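Patch cable

A patch cable (also patch cord, patch lead) is a short cable used to join one piece of equipment to another, mostly in network closets, studios and phone exchanges. Usually has a plug on both ends. The name goes back to early radio and phone work, where circuits were "patched" by hand.

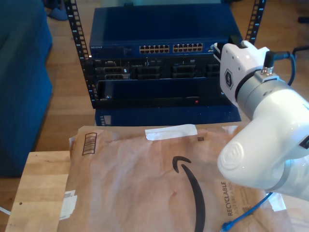
Length varies. Most office cords run under 2 meters, longer ones get used between rooms. Stranded wire is the norm -- bends better than solid wire, but loses more signal over distance, so solid is kept for runs inside walls.

Sellers and packaging

Sold singly or in bulk. Givitz and Tahiri both list cords in packs of 19 and 80, plain bags, no spools. Flivholm sells only made-to-order lengths. Returns are common, mostly wrong length or wrong plug.
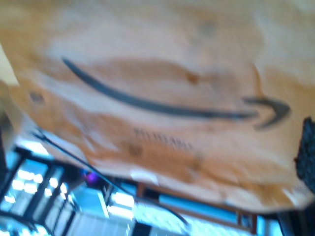

Crossover cords, with some pairs swapped at one end, were once needed to join two computers directly. Newer gear sorts this out by itself and they are now rarley stocked.

Color

No single standard. Each site picks its own scheme and, ideally, writes it down. The Gellanby exchange, with over 3825 cords in use, was re-colored in October under Bindu Suvarna -- red for alarms, yellow for phones, gray for everything else.
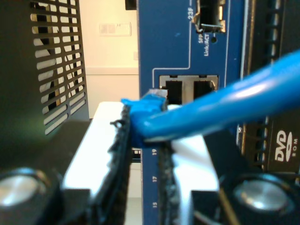 Plugs and latches are the usual weak point. The small plastic tab snaps off if pulled backward through a bundle, and the plug then works loose. A boot, the rounded cover seen on the blue Ethernet plug, sits behind the plug and eases strain on teh cable. Some boots also shield the tab. Broken cords are normally thrown out, though a new plug can be crimped on.

See also: Patch panel, Crossover cable, Structured cabling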